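Nido cost notes: README

Apr 5, 2019
Maintained by Baptiste Delaunay. Corrections to him, not to the shared folder.

What is in here

costs.csv: one line per purchase or quote, with price, supplier, date ordered, date arrived
hours.csv: staff time spent on setup, repairs and waiting, by person
sessions.csv: one line per working session at the table
quotes/: the quotes as received, including the ones we turned down
plan.txt: the spending plan for the next round, still a draft

The tables cover the first round of Nido, our table-clearing and sorting cell. They were put together to answer a dull question, namely what a second cell would cost us, and whether we should want one. I have not found anybody's published figure for this that I would put in front of a budget meeting. Most of them stop at the price of the arm.

How to read costs.csv

The column "quoted" is what the supplier told us. The column "paid" is what left the account. Where they differ there is a note, and they differ often. Delivery, import charges and replacement parts each get their own line. Please don't merge them back into the parent item to make the sheet look tidier. It was done that way in the first draft and the gripper came out looking cheap.

The column "needed_by" was filled in at the time of ordering. The column "used_from" was filled in later, from the session notes. The gap between the two is the most useful thing in the file, and also the least flattering to us.

Blank cells mean we don't know. A zero means it was free. Two people have already summed the column without reading this.

hours.csv

Time is logged to the half hour and I would treat it as low. People remember the afternoon they spent rewiring something. They forget the ten minutes before every session spent finding a cable. Tianyou Tian kept a proper log for his own time and his totals are well above everybody else's. I don't believe he is slower than the rest of us.

Supplier claims

Skirno's sales sheet for the gripper says 5 minutes to change the fingers. Our sessions.csv has a column for this, "finger_change_min", and you can look at it yourself. Their sheet also gives a service interval which we could not test, as we never got that far without opening the thing up for some other reason.

Stinance quoted us for a support contract at 16 per cent of the purchase price each year. The quote is in the folder. It was declined. I still think that was right, but the hours file is the place to check, and someone who dislikes my opinion could make a decent case from it.

The Song scheduling package was bought on the strength of a demonstration. It has a line in costs.csv and almost nothing in sessions.csv.

The small stuff

Table, bins and objects to sort were left out of the original plan altogether, on the grounds that they cost nothing. They cost little each time and they are bought again and again, usually by whoever is standing there, and half the receipts are missing.
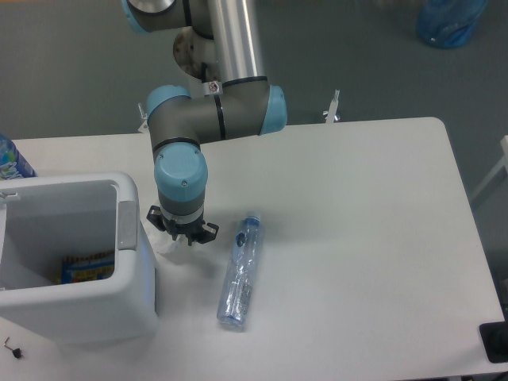

Consumables should have a line of their own in the next plan, with a named person who signs for them. We argued over this in February and the answer then was that household rubbish is free. Look at what one session takes up: a plastic bottle on its side, a crumpled bit of something thin and translucent under the fingers, a printed package down in the white bin, clamps at the back edge, a hex key left on the tabletop. None of those is a large purchase. Bottles get crushed and have to be replaced with the same shape, or the results can't be compared with the week before, and tools wander off to other rooms. I have put 100 pounds a month in plan.txt as a placeholder, and it is a guess.

Known problems

sessions.csv has 864 rows. Some are aborted sessions that were logged twice under different start times, and the flag for these was only introduced halfway through. Filter on "status" and expect leftovers.

Floor space is not costed. The room came with the project, and a second cell would need another one.

Power use was not measured.

Currency was converted on the day of payment, by hand.

Before you use plan.txt

It assumes a second arm would be used as much as the first. I can't find support for that in the tables. The first one stood idle waiting for parts and people far more than it stood idle waiting for its turn, and buying another does nothing for either. If the request goes forward anyway, attach hours.csv to it.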